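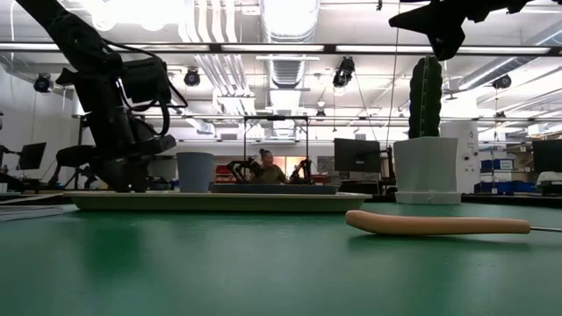

Can a machine clear the table for you yet?

Sometimes, if the table is small, the dishes are few and you aren't in a hurry.

I'm asked this more than anything else since I started writing about home machines in April, so today's gallery page is my long answer. It's a short gallery this time (one picture, sorry, I talk too much) but there's plenty in it to chew on. Posted 7/25/21 with a very large iced coffee next to me.

The job is the tea tray. There's a cup, a plate and a long beige tray, and I picked it as this month's chore because everybody has done it half asleep. You grab the cup in one hand, the plate in the other, and you're already thinking about something else. For a pair of arms it's two completely different problems!

The cup is the friendly one. It's blue-gray with smooth, plain sides and it's wider at the top than the bottom, so two fingers can close on it from above or from the side. Cups like that are where most people begin. My friend Ratih Pillai has been teaching grippers to pick up kitchen stuff for years and she still calls cups "the free points."

The plate is the mean one. Look at how thin that dark gray edge is! Lying flat on a tray, a plate gives fingers almost nothing to get under. I do it by tipping the near side up with my thumb, and I had never noticed that I do it until I started watching machines try. Ratih says plates ate 20 days of her spring.

Then there's everything that isn't a dish. A tool with an orange-tan handle is lying on the table, and a tall cactus stands in a white planter behind it. My own kitchen table is worse than that on any evening of the week - mail, keys, one sock. A helper that can only work on a bare surface is no use to me. I want one that goes around the cactus.

And the shiny green tabletop is pretty, but glossy surfaces throw reflections, and cameras can get confused by those. Same goes for the glass stovetop at my place.

So what would I pay for today? I priced a few things for fun. The Hedholm countertop arm is $1,680 and comes with no software for dishes at all. The Fetix kit is $549 and you build it yourself, which I did, over 29 evenings, and it can now move a sponge from one side of the sink to the other. I love it dearly. My dishwasher is still the best robot in the house and somebody still has to load it.

Next gallery is laundry, with socks from Aguirre and folding boards from Ullo. Send me your worst chores in the meantime and I'll add them to the list.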